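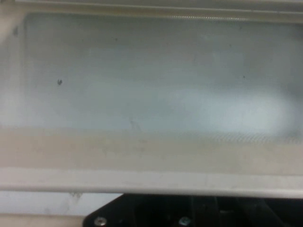 Hazy microwave door window - cleaner, vinegar, or am I wasting my time?

Posted by Lucinda Mercado
30 Jun 2025

I have a white over-the-range microwave that came with the apartment. The window in the door has gone milky. I don't mean greasy. I know what greasy looks like and I've dealt with that. It's a pale, bluish gray haze over the whole window, and there are a few dark specks on it, one of them big enough that I notice it every time I walk past.

So far I have tried dish soap and warm water, twice. Then the bowl of water with lemon that everybody swears by, five minutes on high and leave the door shut. It made the kitchen smell nice and did nothing I could see. Then a neighbor in my building gave me half a bottle of Wikico appliance polish, which says on the back that it "restores clarity." I gave it two goes and I can't tell the difference between before and after. Maybe in bright light. Maybe I just want to see it.

Every page I look up says baking soda and vinegar. I have a hard time believing this, as the two of them mixed together fizz for ten seconds and then you have salty water. But it is on every single page, so either it works or they all copied each other.

What I want to know:

Is the haze on the outside, on the inside, or between the layers? How do I tell?

Is there any way to get it off, or is that simply how the door looks when it gets old?

A replacement door from the parts place is more than $575 with shipping, and I could buy a whole microwave for that, so please don't tell me to replace the door. My lease is up in July and the landlord's checklist has a line for "appliances free of residue." I would like to not lose money over a window.

Ronaldo Galang

Baking soda and vinegar! Works every time. Make a paste, leave it on for 20 minutes, wipe off with a damp cloth. I do mine every month and it looks brand new. If it doesn't come off the first time do it again. For the specks use a magic eraser.

Bouchra Samir

I'd leave the paste alone until you know what you're cleaning. I cleaned rentals between tenants for six years in Vustport and I've scrubbed a lot of microwave doors, a fair number of them for no reason.

First thing, some of what you're seeing is probably how the door is built. A microwave window has a metal screen in it with very small holes. From across the room you look through it and forget about it. Get your nose up to it and the screen takes over and the whole window turns into a gray blur. If there's a light color behind it, a white cavity for instance, it looks even milkier. Stand back six feet, turn the inside light on, and see if it still bothers you. If you can make out a mug in there, a good share of the haze is just the screen.

Second thing, find out which surface the marks are on. Don't do it with your eyes, you'll fool yourself. Close the door and run a clean fingernail lightly over the big speck. If you feel a bump, it's on the outside. If it's smooth, open the door and try again from the other side. If it's smooth from both sides it's either stuck between the layers or it's a mark in the material, and no product is going to reach it. I don't care what it says on the back of the bottle.

Then check for scuffing. Put your phone flashlight almost flat against the window and look along it. Residue shows up patchy, with wipe marks and edges. Scuffing shows up as a lot of fine lines, usually in circles, where somebody went at it with the green side of a sponge. You said the apartment came with it, so you have no idea what the last person used.

If it's residue on the outside:

Wet a soft cloth with hot water and a little dish soap and wring it out well.
Lay it on the window and leave it there for five minutes or so.
Wipe, rinse the cloth, wipe again, dry with a second cloth.
For a speck you can feel, wet it again and push at it with the edge of an old plastic card held flat.

Don't spray anything at the door. Spray the cloth. Liquid gets in at the seam along the frame and dries in there, and then you really do have a haze you can't get at.

If it's scuffed, stop. Polish will fill the lines a little and make them shine for a week. I suspect that's what you saw, or wanted to see, with the Wikico.

On magic erasers, they are a very fine abrasive. On real glass you might get away with it. Plenty of these doors have a plastic sheet on one side or both, and on plastic you are swapping one black dot for a dull patch the size of a quarter. I have done this. It came out of my pay.

Also please don't take the door apart to get between the layers. There are videos. The door is the part that keeps the microwaves in, and I wouldn't run one again after I'd had it open with a butter knife.

As for the checklist, haze isn't residue. Take a photo in daylight, send it to the landlord now with a line saying the window is clean and the cloudiness doesn't wipe off, and keep the reply.

Ronaldo Galang

Mine is plastic and the eraser never hurt it. Just don't press hard.

Lucinda Mercado

Did the fingernail thing. The big speck is on the outside and I can feel it. The smaller one I can't feel from either side, so I suppose that one is staying.

With the flashlight I get fine circles all over the outside. I'm willing to believe that's scuffing, though I'd point out that I only have one person's word for what scuffing looks like. From across the kitchen with the light on I can see a bowl in there fine. Close up it's all gray again.

I'm going to do the wet cloth and the plastic card tonight. I tried the paste on the bottom corner as well, to be fair to Ronaldo, the full 20 minutes. I got a white crust along the frame that took me longer to wipe out than the paste was on. The corner looks the same as the rest of the window.

Email is sent to the landlord with the photo. No answer yet.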